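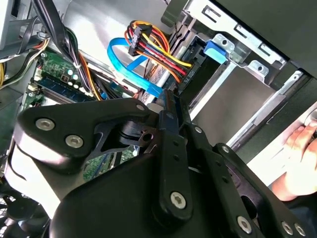
Teaching a Gripper to Find the Cable

Yulan Kang keeps a pile of old desktop computers under her bench, and she is fond of them in the way some people are fond of old bicycles. "Every one has its own bad ideas inside," she says, pulling a tower out by its handle. "Look how they ran the power on this one – straight across the memory. Who does that? I love it."

Kang runs the teaching sessions at Retanano, a small company that wants robots to take apart used electronics well enough that the parts can be sold again. The arms come with a controller she built with her colleague Kaj Brynjólfsdóttir, which they named Twal. It's a handle with a trigger. You move it, the gripper moves. You squeeze, the gripper squeezes. Everything the arm does under your hand gets recorded, along with what the wrist camera sees, and that recording is what the software learns from.

I had pictured something like a video game. After ten minutes with the handle I had a lot more respect for the people who do this all day.

"Most visitors go in too fast," Kang says. "You see the connector on your screen and you want it, so you dive. And then you have a cable wrapped around a finger and you're stuck in there, backing out a tiny bit at a time."

The cables are the hard part. A drive cage is a nice stiff metal thing that stays where it was. A data cable is springy, and the power wires come down in a bundle with a mind of its own. Touch one and three others shift. Kang thinks that's exactly why people should be doing the showing.

"I can't write down how I get past a loop of cable. I tried! I sat with a notebook for an afternoon and wrote things like 'lean on it gently.' How gently? Which way? But with the handle I just do it, and I do it again on the next case, and after enough of them there's something in the recordings that my notebook never had."

Enough, for the job of unplugging a drive, was 235 recordings in the first round. Brynjólfsdóttir, who wrote most of the learning code, wanted 400 and says she would still take them if anybody offered. She joined us halfway through the morning with a mug in each hand and both of them hers.

"The first batch was too clean," she told me. "Yulan is very good. She goes in, she gets the plug, she comes out. Beautiful. So the robot learned what to do when everything goes beautifully, and the moment it was a little off to the left it had no idea where it was."

They fixed this by being worse on purpose. Kang started her runs from awkward spots, bumped the cage, missed the plug and came back for it. Brynjólfsdóttir calls these the recovery runs, and she gets visibly happy talking about them. "You can see it in what the arm does afterward. It misses, it pulls back, it tries again at a different angle. That's Yulan! That is the exact little wiggle she does!"

Kang laughed and said she hadn't known she had a wiggle.

They also teach the other way, with the motors gone slack and a person pushing the arm around by the wrist. Kang likes it for large moves, such as swinging over to the parts bin, where you can feel the reach of the thing in your own shoulder. Inside a case she goes back to the handle. Your own arms block your view, she says, and it's tempting to use a strength the gripper hasn't got.

A second person often steadies the case. I asked if that counted as cheating, and she shook her head before I'd finished. "Of course somebody holds it. When you pull a stubborn plug out at home, what is your other hand doing? We have a clamp coming from Illik, and a second arm after that if I get my way, but I didn't want to wait. You learn so much from just starting."

What would she tell someone setting up their first sessions? She thought about it for a while, turning the handle over.

"Short runs. Five good ones and then stand up and walk around, your hands get sloppy before you notice. Watch the camera picture while you work and keep your eyes off the real case, or you end up using things the robot can't see. I still catch myself peeking." She set the handle down. "And change the computer often. If you only ever teach on one, you've taught it that one computer."

Next up is memory modules, with the two small clips that have to open before anything will lift. Kang has been practicing since June. Brynjólfsdóttir has asked her to please do some of them badly.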